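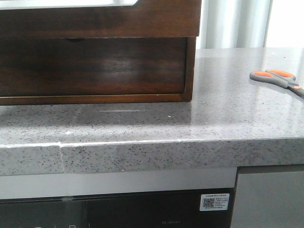

Countertop cabinet

A countertop cabinet is a small piece of storage furniture that stands on a kitchen counter instead of being hung on a wall or built in below. It holds things that are used often and would otherwise lie loose on the work surface, such as scissors, string, tea, spices or bread.

Construction

Most countertop cabinets are made of wood. The usual form is a box with two side panels, a top rail, a bottom rail and a recessed back. The space inside may be left open as a cubby, fitted with a drawer, or closed with a hinged or roll-up door. Drawers in small cabinets often have a finger notch in place of a knob, so that nothing sticks out over the counter.

Dark finishes such as walnut brown are common. Varnish protects the grain from grease and steam, but a glossy coat shows fingerprints and reflects light in streaks. Matte oil finishes hide marks better and need to be renewed more often.

Use with stone counters

Speckled gray stone and quartz counters are frequently paired with dark wood. The flecked pattern hides crumbs, and a polished top can give strong glare near a window. A light curtain reduces it.

Long counters may be made from more than one slab, and the joint then shows as a thin line on the front edge. A heavy cabinet should not be dragged across a joint. Felt or rubber pads 2 mm thick are enough to protect both the wood and the stone.

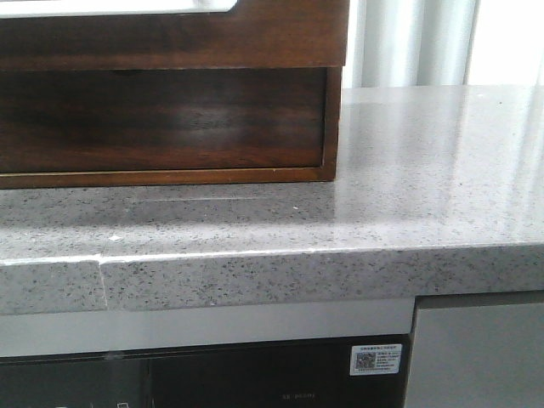 How far should a countertop cabinet stand from the front edge of the counter?
A gap of 30 cm leaves room for a cutting board. On shallow counters the cabinet is usually pushed back against the wall.

Commercial models

The Kusmont workshop sells an open cubby under the name Ren and a version with a single drawer under the name Standby. Both come in walnut brown. The Kodix line is wider, at 1000 mm, and is divided into 5 compartments.

Care

Varnished wood is wiped with a damp cloth and dried at once. Water left standing under the bottom rail can lift the finish. The cabinet is moved aside from time to time so the counter beneath it can be cleaned.

See also: bread box, spice rack, kitchen drawer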